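Stoltodura bench, two-arm cell: pre-run safety checklist with comments
Inspected by Alfie Sugden, 24 Jun 2023
Task set: small-parts handling, bench tidying

1. Arm bases fixed to rail
Pass. Both mounts checked by hand with the power off. No movement.

2. Emergency stop
Pass. Tested from each end of the bench. Reset needs the key, as it should.

3. Finger condition
Pass with comment. The yellow lattice fingers give a little when they close, so a pinch is mild, but the pads wear. Replace at 1,000 cycles, not 2,000 as the old Jikton sheet says. The counter stood at 1,168 when I opened the log, so a new set is overdue and has been ordered.

4. Clearance between grippers
Comment. Handing a part from one arm to the other is where we get most of our stops. The grippers work very close together and there isn't much room for error. Keep handover speed at 10 per cent until the fingers are changed.
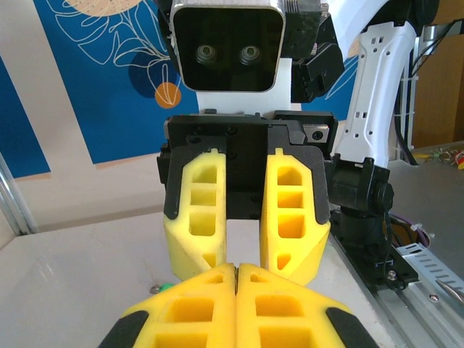
Erach has written against this item that the slow speed defeats the purpose. At 10 per cent a person could sort the whole tray before the arms finish one handover, and if we're asking whether the thing can do a shop-floor chore, we should be timing it at a pace somebody would pay for.

Fair point, but the limit stays. Timing can wait for the September review.

5. Cables
Pass with comment. Check the purple cable loops for rubbing at the joints before every run. Re-tie any loop that can reach the fingers.

6. Loose items on the bench
Action needed. Hand tools go back in the drawer unless the task calls for them. Tweezers are the usual offender.

7. Small metal parts
Comment. Shiny parts are still hard for it. It will take hold of one and then carry it at an odd angle.
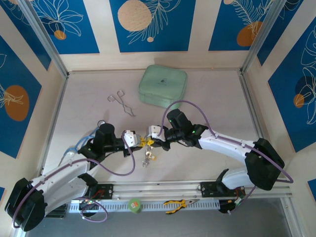
A person fixes that with a roll of the thumb. The arms have to set the part down and start again, or pass it across, and either way someone should be watching. I would not leave it on its own with anything sharp.

8. Unattended running
Not approved. Tak to check again once item 3 is closed.

Overall: fit for supervised use at reduced speed. Useful for simple fetching and putting away. Not ready to take over the bench.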